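I own four screwdrivers and until Sunday I could not have told you where any of them lived. So I declared war on the tool drawer. Thread, unfortunately.

Ground rules, set by Réka, who was not going to be doing any of it: everything comes out, everything gets looked at, and if I can't say what it's for, it goes.

First casualty was a bag of furniture bolts from the Goveo shelf. We do not own the Goveo shelf anymore. The bolts moved apartments with us. Twice.

Second was a tape measure that belongs to Levente Szekeres. Levente, if you're reading this, I told you in December I didn't have it. I'd like to move past that.

The bins were a Bozsik clearance thing and the only color left was yellow. Very yellow. You will never again lose a tool in my house, but you may lose some eyesight.

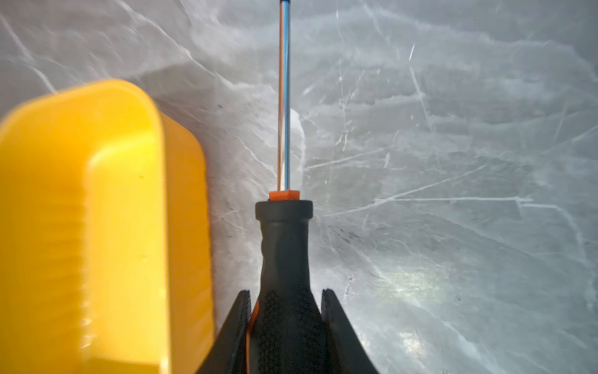

The good one. Black handle, orange collar, next to the bin.

I've had this screwdriver for eight years and it has outlasted a couch, a bike and my interest in building my own desk. The grip is the whole reason. Smooth handles and I do not get along.

Storage debate: tip up or tip down? I say up, so I can see which one I'm grabbing. Zsolt says down, so I can keep my fingers. He's a dentist, so now it sounds like medical advice.

Current standings: three bins full, one drawer that closes, and a pile on the kitchen counter I'm calling "pending." Réka is calling it something else.

Anyway, if anyone in Hakemville needs furniture bolts, message me. I can't tell you what they fit. I can tell you they travel well.

Update: found a fifth screwdriver. It was in the drawer with the forks.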